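**Project report, Legislative Procedure seminar**
Group members: Shengli Gu, Wanting Jia, Samah El-Sayed

## 1. Question

Our project looks at how often a state legislative oversight committee gets a full answer when it asks an agency for documents, and whether a formal vote before the request changes the result. We used the public records of the Skalcombe assembly and compared them with the smaller Doscombe assembly, which has similar rules but requires a floor vote before any binding request is sent.

## 2. Sources

The Skalcombe clerk publishes a log of every letter a committee sends. The log holds 3734 entries. Most are routine (scheduling, thank-you letters, corrections to the record). We kept only letters that asked an agency for named documents by a stated deadline. This left 62 requests. The same filter applied to Doscombe left 37.
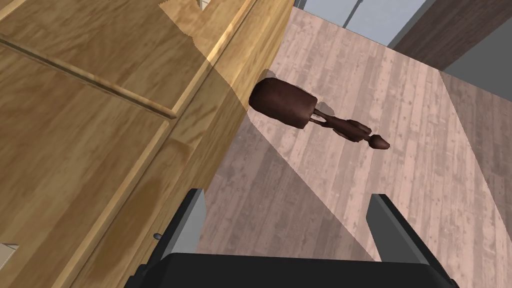

*Figure 1. Light wooden cabinet, rendered view.*

Each request was coded by two of us working separately. Where the codes differed, the third member decided. The codes were:

- **Full** - all named documents delivered by the deadline
- **Partial** - some delivered, or all delivered late
- **Refused** - a written refusal citing a legal ground
- **None** - no reply in the log

The fourth code caused the most trouble. The Doscombe log records replies only when the committee chair enters them, so a missing entry may mean the agency stayed silent or the chair did not file the letter. Matvii Didenko, who worked on the Doscombe log as an intern, explained the filing practice to us in October. We then moved 15 Doscombe requests out of "None" and into a separate "Unknown" group.

## 3. Results

Full replies were more common in Doscombe, but the difference gets smaller once the Unknown group is removed. Partial replies were the largest group in both assemblies. Refusals were rare and came mostly from agencies with a case pending in court.

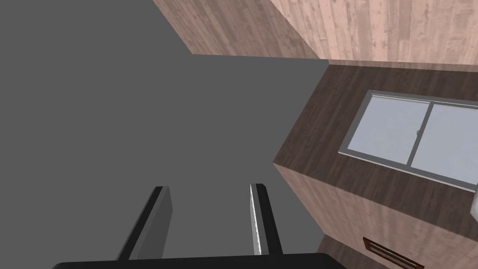

*Figure 2. Open gripper over a gray floor, with the kitchen cabinet unit at right.*

The Menon inquiry was handled separately. It produced several follow-up letters on one subject, and counting each one would have given a single dispute too much weight. We coded it as one request, using the final reply.

We also checked whether the vote margin mattered in Doscombe. Party-line votes were followed by partial replies more often than votes with support from both sides. The groups are small and we did not run a significance test.
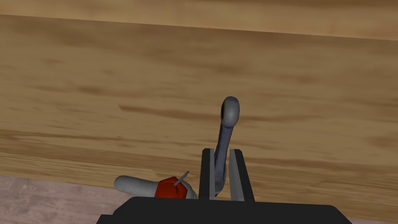 A second check used the length of the deadline. Short deadlines were missed in both assemblies, with or without a vote. Extensions were usually granted by letter, and the log does not always link the extension to the original request - we matched these by hand using agency name and subject line.

## 4. Limits

The two assemblies differ in size, staff and session length. A required vote may also stop weak requests from being sent at all, which would raise the Doscombe rate without any change in how agencies behave. Our data cannot separate these effects. Draft requests that failed on the floor are in the Doscombe journal, and coding them would be the next step.

## 5. Division of work

Gu: Skalcombe log, filter rules. Jia: Doscombe log, tables. El-Sayed: third coder, sections 3 and 4. Bohdan Maksymiv read the draft and corrected our use of the term "binding request."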